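Mise à jour du 23 juillet 2022, on complète dès qu'on a cinq minutes.

# Sodon, qui on est

École de langues et de conversation. Petite, au premier étage, au-dessus d'une ancienne mercerie, escalier raide (prévenez-nous si c'est un problème, on a une salle au rez-de-chaussée le matin). On enseigne le français, l'anglais, l'espagnol, et le portugais quand il y a assez de monde.

Tout est parti de Jarrah Tamihana, arrivé ici pour un an et jamais reparti. Il donnait des cours d'anglais dans sa cuisine, puis la cuisine est devenue trop petite. Quinze ans d'enseignement avant ça, un peu partout. Il assure encore les groupes du soir et refuse toujours de corriger au stylo rouge.

## Comment ça marche

Groupes de 11 maximum. Pas 12, pas 13, même si votre cousine insiste. Une séance dure une heure et demie, avec une pause café au milieu où on continue de parler dans la langue du cours, c'est la règle.

Pas de test écrit à l'entrée. Un entretien de 15 minutes, au téléphone ou sur place, et on vous propose un groupe. Si ça ne va pas au bout de deux séances, on change, sans frais ni formulaire.

Les manuels : on utilise la méthode Okeck pour les débutants, complètée par nos propres fiches. Pour les niveaux avancés, presse, radio, chansons, notices, courriers de la mairie. Tout ce qui traîne.

## Les cours

- **Français langue étrangère** : tous niveaux, matin et soir
- **Anglais** : soir, plus un atelier de prononciation le mercredi
- **Espagnol** : intermédiaire et avancé. Débutants à partir d'avril
- **Portugais** : liste d'attente, appelez
- **Ateliers pour entreprises** : vocabulaire du métier, chez vous ou chez nous

Pour les particuliers, règlement en trois fois possible. Tarif réduit pour les étudiants et les demandeurs d'emploi, venez avec un justificatif récent.

## L'équipe

Cinq enseignants permanents, tous diplômés, tous bavards. Chacun garde son groupe toute l'année, on y tient. Les remplacements se font entre nous, donc vous croiserez sans doute tout le monde.

La bibliothèque du couloir porte le nom de Whitcombe, notre premier propriétaire, qui nous a laissé ses étagères et ses romans policiers. 1 234 livres au dernier inventaire, prêt gratuit, un mois, parfois plus si on oublie de vous relancer.

## Français et anglais professionnels

Cours sur mesure pour l'industrie, l'hôtellerie, le soin. On prépare chaque module avec les termes que vous employez vraiment : consignes, pannes, appels de fournisseurs, réunions du lundi.
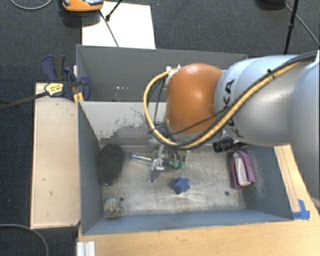

*Bras KUKA au-dessus d'un bac métallique gris.*

Devis sous une semaine. Minimum quatre participants, sinon on passe en cours particulier.

## Nous trouver

Passage Greraro, sonnette du milieu. Accueil de 9 h à 19 h en semaine, fermé le samedi en été. Le téléphone sonne souvent dans le vide pendant les cours, laissez un mesage, on rappelle le soir même.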